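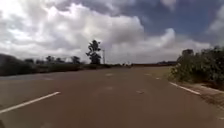
1/ 标线磨耗,从哪里看起

这段路的标线状态差别很大。左下方那一段白色虚线边缘清楚,端头切得齐;再往前,路中间几处小的浅色痕迹已经磨得只剩淡斑。同一条路,两种状态,养护记录里要是只写一个“标线尚可”,等于没写。

2/
我的习惯是分段记,不给整条路打总分。每 500 米一个记录单元,单元内按最差的一处写,另附一栏写多数标线的状态。只取平均值,会把几处看不清的虚线抹掉,而驾驶员夜里碰到的恰恰是那几处。

3/
右侧边缘线单独成一栏。它外面是一条窄的沙土路肩,再往外是绿色灌木。边缘线紧挨土路肩的路段,要留意两件事:一是雨后泥沙漫上来盖线,二是车轮压过路肩再带土回到路面。盖住和磨掉是两回事,前者清扫,后者补划,工单不能混开。

4/
判断方法很土:硬毛刷,刷一小块,再看。刷完变白,记“污染”;刷完还是灰的,记“磨损”。路面本身偏灰褐、发旧,对比度先天就低,不刷直接目测,两类很容易互相误判。

5/
关于光线。多云天适合做目测,没有硬影子,浅斑和路面的差别看得比较稳。正午大晴天反光强,旧热熔线看着会比实际新。逆光时段的记录我一般作废重做。白天目测不能代替夜间逆反射测量,两张表分开填,编号对上即可。

6/
逆反射我用的是 Ketureck 的手持仪。每个单元测 6 个点,取值时去掉明显压在污渍上的点,并在备注里写明去掉了哪个。我们内部的补划线设在 80,低于这个数进计划,不讨论外观。这是项目自己的约定,别拿去当规范引用。

7/
仪器使用上的两个毛病:
开机后不校准就测,读数漂。
底座没贴平,漏光,读数偏高。土路肩旁边的边缘线最容易出这个问题,底下垫了沙粒,肉眼看着是平的。先扫,再放。

8/
材料。Gallby 的热熔料和 Wolness 的双组分料我们都划过试验段。热熔施工快,对路面温度和干燥程度敏感;双组分要等固化,封路时间长,在旧沥青面上附着情况好一些。旧面发灰有浮尘的,先处理底面,不然换哪种料都会成片掉。

9/
残留旧线的处理常被跳过。淡斑如果和新线位置重合,清掉松动部分后直接覆盖。如果错开,必须铲除,否则夜间湿路面上会出现两套线。错开多少算错开,我们按半个线宽执行。

10/
灌木一栏也写在标线表里,有人觉得多余。枝条伸到边缘线上方时,落叶和阴湿会让线脏得快,手推划线车也走不直。先修剪,再放样,顺序倒过来就得返工。

11/
Kuusk 路段这一轮共 22 个单元,表已经填完,2 月安排复测。复测沿用原点位,点位用路侧钉标记,喷漆标记过一个雨季基本找不到。

12/
表头字段列一下,方便抄:
单元编号
起止桩号
标线类型(虚线/边缘线)
最差处状态
多数状态
污染或磨损
路肩类型
植被侵入
天气与光线
备注

有人问要不要加裂缝和坑槽。不加,那是路面表的内容,两张表用桩号关联。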